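3.2 Aufbau der Zweiarmzelle in der Gemeinschaftswerkstatt

Die Zelle wurde in der offenen Werkstatt Astness aus Aluminiumprofilen errichtet und trägt im Folgenden die Projektbezeichnung Staveo.

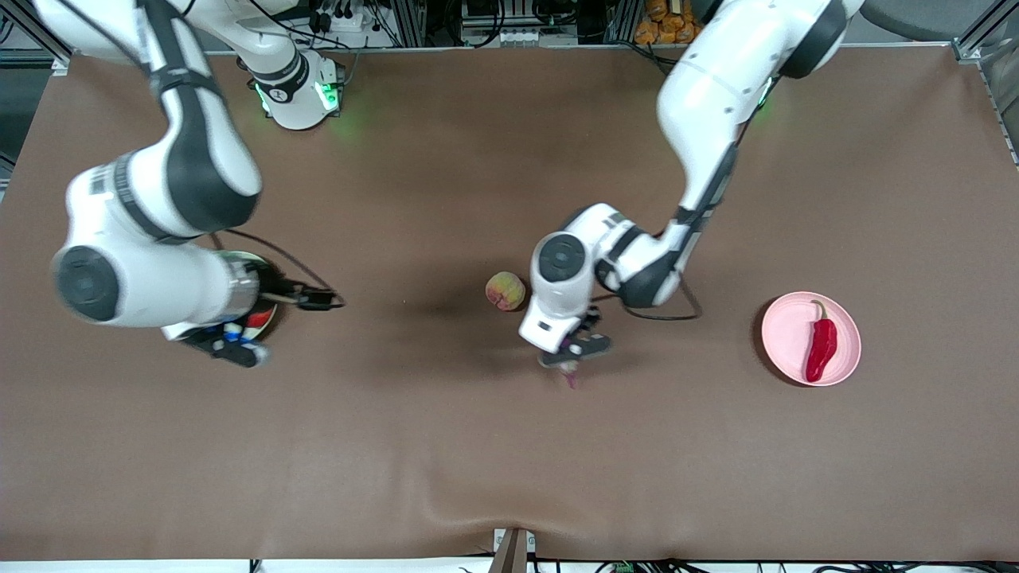
Abb. 4: Arbeitsbereich mit beiden Armen; auf der Tischfläche ein Pfirsich, rechts eine rote Chilischote auf einem rosafarbenen Teller.

Die Planung des Gestells übernahm Dardo Sepúlveda, der auch die Verkabelung ausführte. Beide Arme werden von einem gemeinsamen Steuerrechner angesprochen, der Regeltakt beträgt 100 Hz. Die nutzbare Tiefe der Arbeitsfläche wurde auf 900 mm festgelegt. Größere Werte hätten bei gestreckten Armen Lagen nahe der Singularität erfordert, die sich mit der verwendeten Bahnplanung nicht zuverlässig abfahren ließen.

Als Tischbelag dient eine matte braune Bahn. Eine zuvor erprobte lackierte Platte erzeugte Glanzstellen, die von der Segmentierung wiederholt als Objektkanten gewertet wurden. Die Bahn ist nicht verklebt und bildet mit der Zeit flache Falten (vgl. Abb. 4). Für die Höhenschätzung bleibt dies ohne Belang, solange die Greifpunkte oberhalb von 18 mm liegen - flachere Objekte wurden daher ausgeschlossen. Die von den Armen geworfenen Schatten sind dagegen nicht konstant und wurden in der Auswertung nicht korrigiert.

Der Objektsatz umfasst Obst, Gemüse und Geschirr. Die Greifkraft wurde für alle Objekte auf denselben Wert begrenzt. Eine objektabhängige Vorgabe war mit der Software Gidalex zwar möglich, hätte jedoch für jeden Gegenstand eine eigene Kalibrierung verlangt. Je Objekt wurden 30 Durchläufe aufgezeichnet. Startlage und Orientierung wurden von Hand variiert.

Die Profile und Winkel stammen von Van Wijk. Nach dem ersten Aufbau im September mussten die Eckverbindungen nachgezogen und die Basen beider Arme neu eingemessen werden. Die hier berichteten Messungen beziehen sich ausschließlich auf den Zustand nach dieser Korrektur.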